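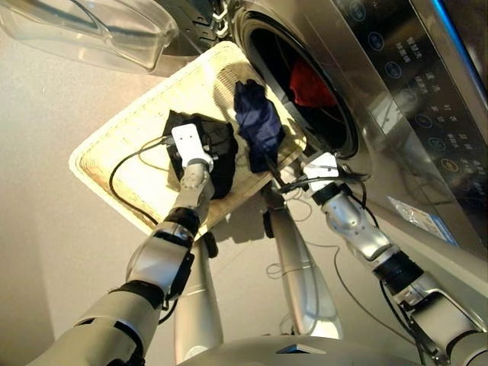
Home | Archive | Subscribe | Contact

Hard water and detergent dose
February 2020 | Reading time: 2 min

Most dosing charts assume soft water. In hard water, calcium and magnesium bind part of the surfactant before it reaches the fabric, and the remainder leaves a gray film that stiffens cotton and dulls reds and navies first.

Test strips read in parts per million. Sirnden tap water measured 56 in June, which counts as soft, and the lower line on the detergent box applies. Readers on the Treltau wells should test their own supply.
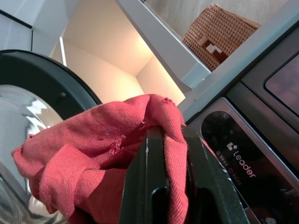
Pilling is a separate problem. It comes from friction, and extra detergent does not reduce it. Turn knits inside out, wash them at 30 degrees Celsius and keep the spin under 1000 rpm. Torn edges should be stitched before washing.

Powders often contain a water softener. Liquids usually contain less of it, so a liquid user on a hard supply may need a separate softening agent. Fabric conditioner does not soften water.

Test strips are stocked at Tsolakis, in packs of 7.

Comments

Pui-shan Yen: Does the 56 reading cover the upper part of town?

Ya-wen Kao: Same main, so yes. Mine matched.

Pui-shan Yen: Thanks. I have been using the hard water line for years.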